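Robot Rules on Paper and Robot Rules on the Bench

Home » Workshop notes » Robots

When I began to work with a robot arm, I thought that the safety rules were for big factories. I had in my head the yellow fence and the red lamp. Our arm at Vorkow is much smaller, and its work is to reach inside old desktop computers and handle the parts. I believed a short page of common sense would be enough for us. I was wrong about this, and I want to write down what I learned since July.

The first draft of our rules had 63 points. I wrote most of them myself and I was proud. Then I noticed that my colleagues kept the paper in a drawer. A rule which must be looked for is a weak rule. So we made it shorter, and now there are four which we say aloud before every run:

The computer is unplugged, and the power button is pressed once after that.
The case cannot slide when you push it with your hand.
The arm comes into the case from above and leaves by the same way.
Hands stay out while the arm has permission to move.

The third one took the longest discussion. In the open case there is metal on many sides, and a cable can lie in a place where yesterday there was no cable. A slanted path saves a little time, but it passes closer to the drive cage.

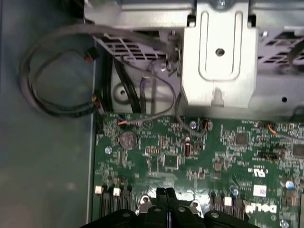
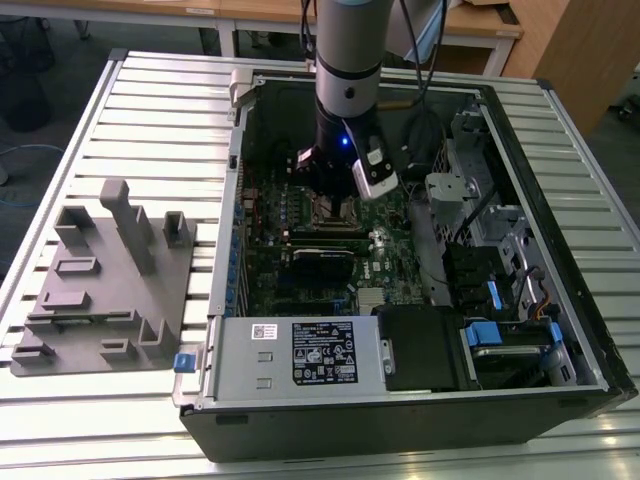 Gripper over the motherboard, side panel off.

For the second rule we still do not agree. The Grivum team, with whom we share our notes, clamps every case to the table. I find this good for heavy pulling, but a clamp is also one more thing the arm can hit. At the moment I allow both, and the person who runs the job must write down which one was used.

I also wish to say something about cables. In the beginning our instruction was "move the cables away if necessary." Every person understood "necessary" in a different way! Now it says: if a loop crosses the path of the fingers, stop and move it by hand, with the arm locked. It is slower and I like it more.

Two questions are still open for me. How often should we check the finger tips for wear? And who may change the speed limit? In the Halvorsen workshop only two people have this right, and I think I will copy them. Our own list, which we call Nirer, gets its next revision when I have the answers. If you have a similar bench, please write me what your rule for the finger tips is.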